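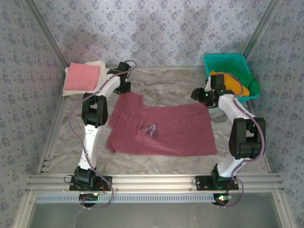 Vornine laundry gallery

May 2024

Welcome to the laundry corner! I've been promising a page like this to my family, my old classmates and pretty much everyone who asks what I do all day, so I finally sat down and made one. The short answer is that I teach two robot arms to fold T-shirts. The long answer is the project we call Vornine, and it has eaten most of my year (happily, mostly).

The setup is a pair of arms on one rail, a marbled table, and a pile of clothes that never seems to get smaller. The flowered fabric on the walls gets more comments than anything else in the lab, and I love it. I picked it!

So what are we trying to find out? When you train arms like these, the usual thing is to have a person steer them through the job over and over, record it all, and let a model learn from the recordings. We did that with 3,000 folds. Then I got curious about how many of those folds were pulling their weight. My hunch was that the starts matter most. A shirt laid out nice and square is easy. A shirt with a sleeve poking out of one side and all its edges bunched up is where things go wrong, and our recordings had far too many nice square shirts in them.

We wrote a little sorting tool called Coritz that looks at the first moment of every recording and scores how messy the shirt is. Then we kept just 1,000 folds, leaning hard toward the messy starts, and trained again from scratch. I went home that night fully expecting to have wasted a week.

Well! The smaller set did better. We test on 11 shirts the model has never met, and the big set got seven of them folded to our standard (sleeves in, hem straight, no corner hanging out). The small messy set got nine. I know that's a tiny test and I'm not going to wave it around like a trophy, but we ran it again after shuffling the order and the gap stayed put.

A few things that didn't make it into the write-up:

Soft, worn-out tees are much harder than new ones. They slump. A stiff new shirt almost folds itself once you get the first crease in.

Timing between the two arms is the part I underestimated. If one lets go even a touch early, the whole shirt twists and you're back to a lump.

Towels are a treat. Everybody who learns to steer the arms starts on towels, and I still sneak one in when I've had a rough afternoon.

My own steering got a lot better once I stopped watching the grippers and watched the cloth.

Next up is Visero, which is the same idea but with the clothes starting in a basket, so the arms have to fish one piece out before any folding happens. I'm hoping to have numbers by July. If you've got old T-shirts with faded prints and no future, drop them in the box outside our door, any size. Kids' sizes especially, we have hardly any!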